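Laundry loading cell: door state and clearance rules, draft 3

gantry_mole
Posting the revised good-practice note for the Prolterville laundry task before it gets frozen on Thursday. Front loader, perforated basket on the floor, two arms. Comments on the clauses below, please, with wording if you want something changed. 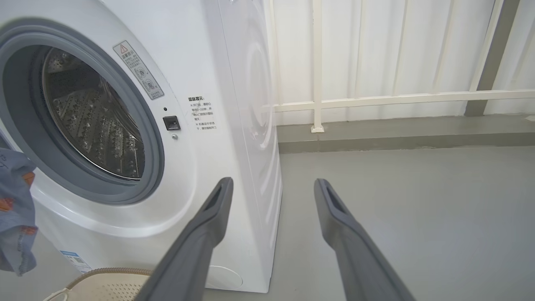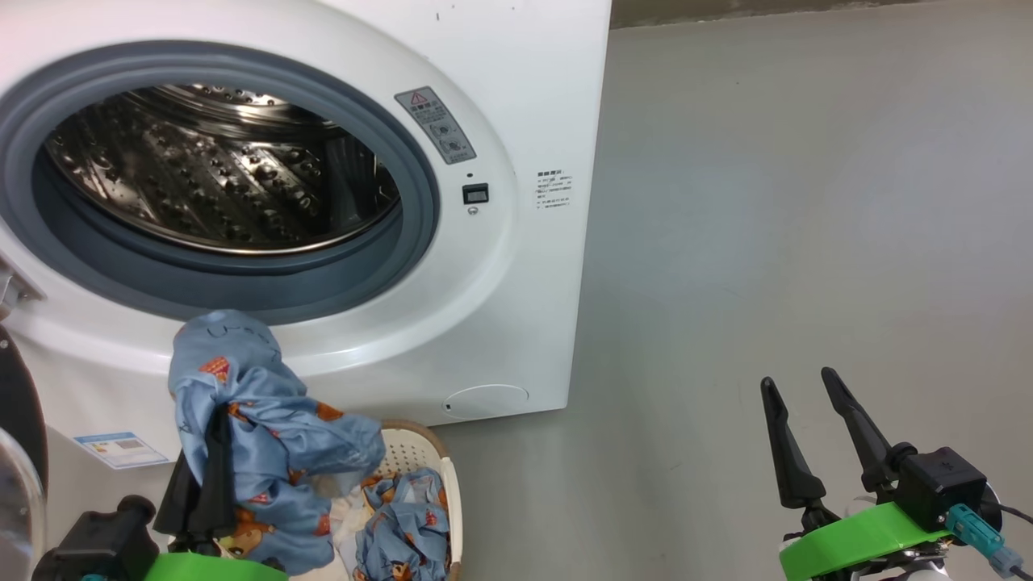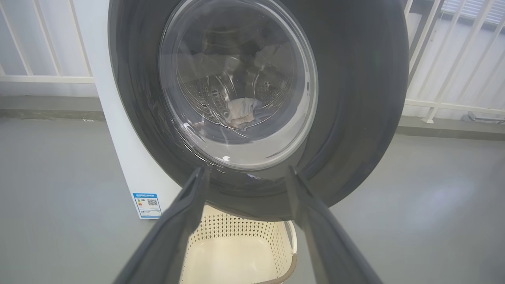

Washer task, Prolterville. Wrist camera, head camera, wrist camera.

4.1 The door must be fully open before either gripper goes past the plane of the gasket.
4.2 The idle arm holds clear of the door swing, fingers open.
4.3 No garment is released until its leading edge is inside the drum.
4.4 Basket rim to cabinet front: 100 mm minimum.

torquewrench45
4.1 is fine as a rule but has no test behind it. "Fully open" according to what? If it's the head camera, say so. In the second picture all you get of the door is the hinge side and part of the glass at the far left. I would not sign off a door state on that.

gantry_mole
Joint angle at the end of the opening move, then a camera check. Can add.

torquewrench45
Joint angle tells you where the arm stopped. The door can drift back after release. Needs a second check immediately before entry.

s_plinth
Agree with the second check. Disagree with 4.3 as written. A small garment gathered in the fingers has no leading edge worth the name. We wrote ours at Mutov as "no part of the garment outside the gasket at release, except where the next move is a push". Longer, but the operators stopped arguing over it.

gantry_mole
The exception swallows the rule. Half our moves are followed by a push.

s_plinth
Then log the push as its own step and the exception is traceable. Run 208 of our set was thrown out for exactly this: sleeve over the gasket, door closed on it, step marked complete.

Hokia_rig_2
On 4.4, why is it a fixed distance? The basket gets nudged. I'd rather have a check at the start of each cycle and a stop if it has moved into the door swing. Also the note says nothing on loading with the basket under the opening, where a dropped item falls back into it. That is worth keeping as a recommendation.

torquewrench45
Fixed distance is auditable. A "check" is not, unless you record the value.

Hokia_rig_2
So record the value. Clause 7 already asks for it on the dishwasher task.

vilela_bench
Missing clause: drum inspection before the door is shut. Look at the third picture, there is a dark item up against the top of the drum and a light grey one at the bottom. A check that only looks low in the drum would miss the first. Suggest "inspect upper and lower drum, door closed or open, before any start command".

gantry_mole
Taking that as 4.5. Door open only, though. Reflections on the glass are a nuisance.

vilela_bench
Accepted.

torquewrench45
Still want 4.1 changed. Proposed: "Door state shall be confirmed by joint angle and by one camera with the door edge in view, the second confirmation no more than 45 s before entry."

s_plinth
45 s is generous.

torquewrench45
It matches the limit in our cabinet tasks. Bring data and I'll shorten it.

gantry_mole
4.1 amended with torquewrench45's text. 4.3 left open, two wordings side by side. 4.4 keeps 100 mm and adds the recorded value. Ticket is 3282, put further comments there.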